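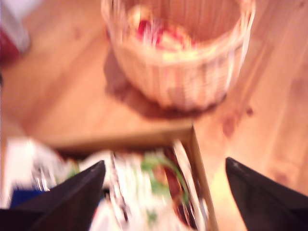

What do you do about wrist camera blur when you're comparing two grippers on the same arm?

Fix the exposure by hand, add light until the picture is usable, then slow the arm down if it still smears. Do that before you compare anything, or you'll end up grading the camera.

Posted in: End effectors and hands
Thread: Skilov vs Kahraman two-finger, my notes so far (wrist cam included)

torquewrench_tia wrote:
OK so I promised in November I'd do this properly and I finally did. Same arm, same wrist camera, same table, two grippers. The Skilov is the one with the long tapered fingers, the Kahraman is the stubby one with the rubber pads. Controller is the Hurkix box I've had forever.

Short version: I like the Skilov a lot more for anything in clutter. The tips get down between things and the Kahraman just bulldozes. But the Kahraman holds on better once it has something, especially foil packets, which squirt right out of the Skilov if I close too fast.

The thing driving me nuts is the wrist camera. Any time the arm swings from one spot to the next the view goes to soup. My picking model does fine when it's parked and then gets really dumb in transit, like it forgets what a basket is. I've been running auto exposure this whole time (I know, I know).

greasy_pete wrote:
Auto exposure is your whole problem. In a dim room it'll hold the shutter open as long as it's allowed to. Set it to 8 ms, crank the gain and live with the noise. My detector couldn't care less about noise but it hates smear.

Also how fast are you closing on the foil stuff? I had the same squirting with my Skilov until I turned the force down and put a slower last bit on the close.

torquewrench_tia wrote:
Full speed, because I'm impatient! I'll try the slow finish tonight. Is that a setting on the gripper or do you script it?

greasy_pete wrote:
Script it. The gripper's own speed setting applies to the whole stroke. I close fast to a bit wider than the item, then creep.

Kerstin Voß wrote:
I'm going to disagree with Pete a little. Short exposure in a dim room gives you a dark, grainy picture, and cranking the gain made my depth estimates much worse. A light mounted next to the camera did more for me than any setting. I bought a cheap ring from Gisirport and it's been fine, except that shiny packaging now has a big white spot on it, so aim it off to one side.

And Tia, why are you feeding the model transit frames at all? Mine only looks when the arm has stopped for a moment. Blurry pictures from the swing don't tell it anything it needs.

torquewrench_tia wrote:
Because I want it to correct on the way down! If something rolls while the arm's moving I want it to notice. Stopping to look made every pick feel like it took a week.

Kerstin Voß wrote:
Then slow down only for the last part of the approach. You don't need vision at full speed across the table.

bench_rat wrote:
Jumping in on the gripper side. I ran the Kahraman for 900 picks on mixed groceries and I wouldn't call it a bulldozer. Did you swap the pads? The stock ones are really wide. There's a narrow set, and with those it gets between boxes pretty well. Comparing it on stock pads against a Skilov with pointy fingers isn't a fair fight.

greasy_pete wrote:
Stock vs stock is a perfectly fair fight. That's what people get when they open the box.

bench_rat wrote:
Sure, if you're writing a buying guide. She already owns both.

torquewrench_tia wrote:
I didn't know there were narrow pads, so thank you. Ordering some. I do want to keep the stock numbers too though, so everybody gets to be right.

One more thing on the Skilov: the fingers poke up into the bottom corners of the camera view, even open all the way. I kind of like it, since I can see where the tips are compared to the thing I'm after. Does anybody mask them out?

Kerstin Voß wrote:
I don't. I tried a mask and lost track of the item right when it got between the tips. Leave them in.

greasy_pete wrote:
Agree with Kerstin for once. Leave them in.

torquewrench_tia wrote:
Update, fixed exposure plus a desk lamp and a slower last stretch. Transit is still mushy but the approach looks so much better. Slow close also worked, I only dropped 6 foil packets all evening, and most of those were me fiddling with the force. Narrow pads aren't here yet. I'll rerun the Kahraman when they show up.

bench_rat wrote:
Post the force value you settled on when you do, mine's probably too high.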